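Documentation technique > Préhenseurs > Entretien et réglage

5. Contrôle et réglage des doigts de la pince manuelle Ranex

Cette section décrit le contrôle des doigts de la pince manuelle Ranex 2 et leur remplacement. L'opération est à faire après chaque choc ou chute de l'outil, et au plus tard toutes les 162 heures d'utilisation. Elle ne demande pas de démonter la caméra.

Matériel nécessaire :
clé hexagonale fournie avec l'outil
chiffon sec non pelucheux
grande feuille de papier blanc
jeu de doigts de rechange (réf. Clunoris 353)

ATTENTION - Risque de pincement. Ne placez pas la main entre les doigts tant que la gâchette n'est pas verrouillée.

5.1 Préparation

1. Arrêtez l'enregistrement dans Volik et attendez que le voyant de l'outil s'éteigne.
2. Posez la feuille de papier à plat sur la table. Elle sert de fond clair pour le contrôle à l'image ; des marques ou des traces de crayon ne gênent pas.
3. Relâchez la gâchette pour ouvrir complètement la pince, puis retirez tout objet tenu entre les doigts.
4. Essuyez les deux patins avec le chiffon sec. N'utilisez ni alcool ni solvant.

5.2 Contrôle à l'image

5. Ouvrez l'aperçu de la caméra dans Volik, onglet Outil.
6. Tenez la pince au-dessus du papier, à une hauteur où les deux doigts se détachent nettement du fond.
7. Vérifiez que les deux patins sont entièrement visibles et qu'ils s'orientent l'un vers l'autre. Les inserts laiton des bras doivent également apparaître à l'image. 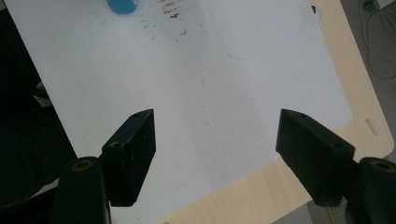

Fig. 5-1 - Pince ouverte au-dessus de la feuille, doigts vert foncé montés.

8. Fermez lentement la pince. Les patins doivent se toucher sur toute leur hauteur. Si le contact se fait seulement à la pointe, passez au point 5.3.
9. Rouvrez la pince et recommencez deux fois. Le mouvement doit rester régulier, sans point dur.

Remarque : un léger décalage vertical entre les patins est admis s'il disparaît à la fermeture. Notez-le dans la fiche de suivi.

5.3 Remplacement d'un doigt

10. Verrouillez la gâchette en position ouverte.
11. Desserrez la vis du doigt d'un demi-tour, puis retirez-la en maintenant le patin de l'autre main.
12. Dégagez le doigt du bras. Ne faites pas levier sur l'insert laiton - il est serti et ne se remplace pas séparément.
13. Présentez le doigt neuf, patin tourné vers l'intérieur, et engagez la vis à la main sur toute sa longueur.
14. Serrez jusqu'au contact, puis encore d'un quart de tour environ. Un serrage excessif fend le doigt autour du trou.
15. Reprenez le contrôle à partir de l'étape 5.

Remplacez toujours les doigts par paire. Un patin neuf monté face à un patin usé fausse la mesure d'ouverture.

5.4 Remise à zéro de l'ouverture

16. Dans Volik, choisissez Outil > Ouverture > Remise à zéro.
17. Fermez la pince, validez, ouvrez-la complètement, validez de nouveau.
18. Enregistrez le profil. Les profils antérieurs à décembre ne sont plus lus par le logiciel et doivent être recréés.

Si le message « Course incomplète » s'affiche, vérifiez que la gâchette est déverrouillée et reprenez à l'étape 16.

Révision du 21 novembre 2023 - Tanasarn, service documentation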